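Home | Laundry | Storage | FAQ | Contact

Hanging and airing: your questions
Updated 4/5/25

Do I need special hangers for blue and navy fabrics?
No. We've read the claims and remain unconvinced. Colour doesn't decide how a cloth hangs. Weight does, and so does how long you leave it there.

Will soft folds drop out if I leave something hanging overnight?
Some will. Anyone promising all of them is selling a spray.

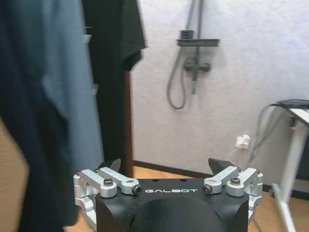

Heavier cloth does better than light cotton, in our experience, but a crease along an edge usually wants an iron.

Is the Mägi rail worth the extra?
Doubtful. Iraís Serrano tried it beside the plain Basis rail through November and couldn't pick a difference. The box says it holds 62 kilos. Who owns that many towels?

Does hanging things close together matter?
Yes. Overlapping layers air slowly, whatever the label on the rail says.

Shares 400 | Comments 62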